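Meltard Customer Help
Ticket 256-44
Subject: White bowls will not stack without jamming
Product: Dulance bowl, white, set of 4
Status: Closed
Opened: 4 May 2023

Customer wrote:

I bought the four white bowls to replace a set that had chipped its way into retirement. They are perfectly good bowls. They hold soup. My complaint is that when I stack them, the bottom two lock together like old friends at a wedding and have to be prised apart, usually with wet hands and over a hard floor.

Your leaflet says the bowls "nest easily for storage". I would not argue with the nesting. It is the un-nesting I am writing about.

So far I have tried:

1. Stacking them in a different order. The jam moves up one place and carries on.
2. Cold water in the top bowl, warm water round the bottom one. Works, takes 7 minutes, and I only wanted cereal.
3. A sheet of kitchen paper between each bowl. Works until somebody uses the paper.
4. Turning the top bowl a little as it goes in. No difference that I could feel.

Meltard reply:

Thank you for getting in touch. Please could you check whether each bowl sits level on its own, and whether the rims are smooth all the way round? A rough patch on the outside, just under the rim, can make one bowl grip the next. It would help to see them standing separately on a table, the right way up and with nothing in them.

Customer wrote:

Done. They have been spread out on the wooden table, where they take up a good deal more room than they do in the cupboard.

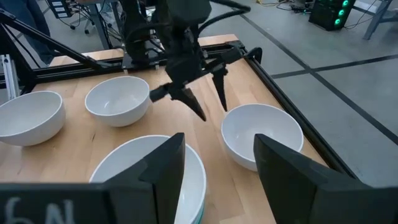 None of them rocks. I ran a finger round every rim and found nothing rough, though I did find a bit of dried porridge on one, which I have dealt with and would rather not discuss further. I then stacked them again on the spot and the same two stuck.

I should add that the cupboard is an Orakzai wall unit with one shelf at a fixed height, so storing the bowls side by side means evicting the plates. The plates were here first.

Meltard reply:

Thanks for checking. If the rims are smooth and the bowls stand level, the likely cause is a slight difference in size between two of them. We can send a pack of Atby felt spacers free of charge. One goes inside each bowl before the next is put on top. Please take them out before serving.

Customer wrote:

Spacers arrived and fitted. The stack is now a little taller and comes apart with one hand. It clears the shelf above by the thickness of a biscuit — a thin one.

I will try to remember the part about serving.

Resolution: spacers supplied, no return needed. Wording of leaflet passed to the product team.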